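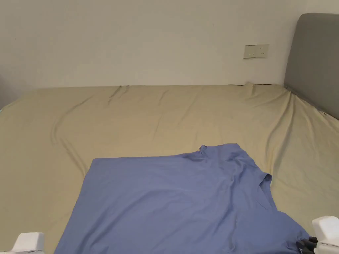 Photo: Kadir Öztürkmen

Ona Koppel has packed for 34 trips and admits to getting it right on two of them. "One was a funeral," she says. "You know what you're wearing to a funeral."

She used to take five pairs of shoes to the lake. Now she takes the ones on her feet, and complains about them. Her bag weighs less than her neighbour's cat, a comparison she has tested on the bathroom scale.

And the colour-coded packing cubes her sister swears by? "Lovely. I keep batteries in them."

She leaves for Skamora in August, for 30 days, with four T-shirts. "There are shops," she says. "I've checked."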